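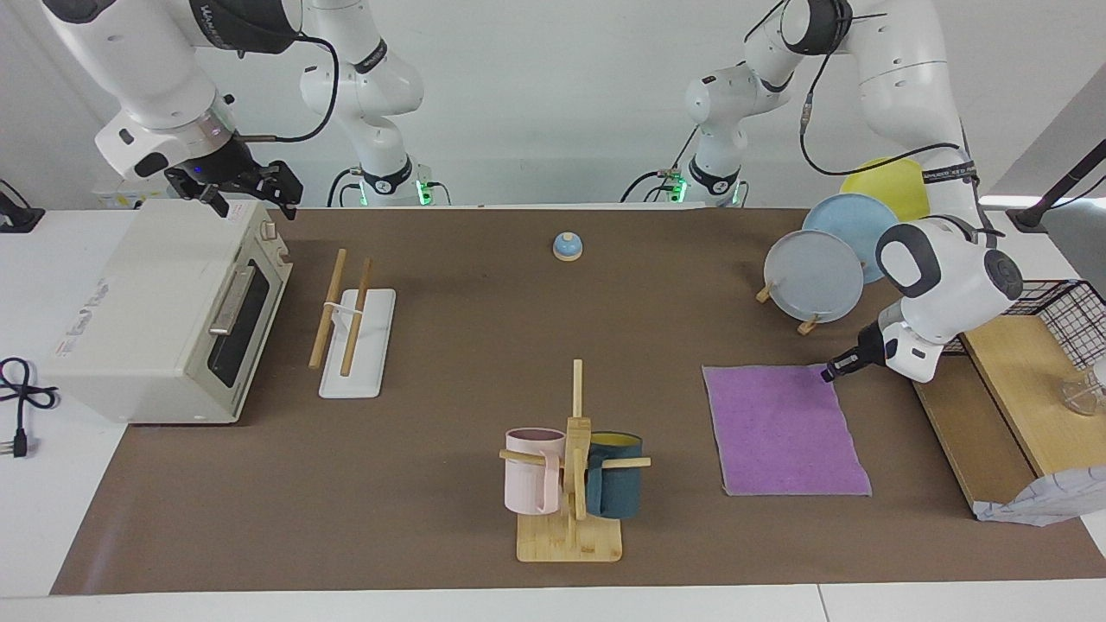

4. Setting up the planner for two arms

Okay, by now you've got Sevar installed and both arms are talking to it (if they aren't, go back to section 3, I'll wait!). This is my favorite part, and it's mostly typing.

1. Open the planner settings and load the Berkwood profile. I keep mine in the same folder as the launch file so I don't lose it.

2. Set "min clearance" to 10 mm. I used to run 5 and it was fine right up until Marisol Pettigrew moved a mug tree on me.

3. Add your big stuff as fixed obstacles. For me that's the toaster oven, the dish rack and the mug tree. Draw the boxes a bit generous, especially near door handles and pegs.

4. Leave flat cloths out of the obstacle list. Tag them as "soft" instead, or the planner will refuse to put a gripper anywhere near one.

Note: see-through things like a drinking glass come out patchy in the depth map. I add those by hand every time.

5. Hit Preview and watch the ghost arms run the whole path. You want both wrists coming in over the mat without crossing.

CAUTION: Preview doesn't know about your cables. If one loops along the outside of an arm, jog that joint slowly by hand first and keep your other hand on the stop button.

6. Send both arms to their hover poses and compare them with the preview. I like one gripper over the back corner of the oven and the other over the far corner of the cloth, because corners make it super easy to spot a bad offset. 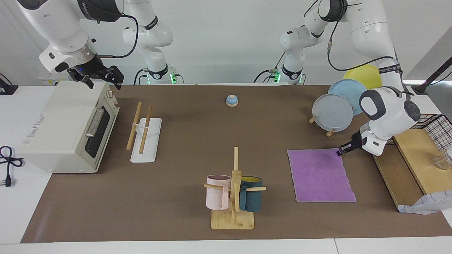
7. Save the poses. Sevar keeps the last 400, so give yours a name you'll recognize (my February ones are all called "test" and I regret it).

8. Export the profile and restart the planner. It should load without any yellow warnings.

Share 10 | 3 Comments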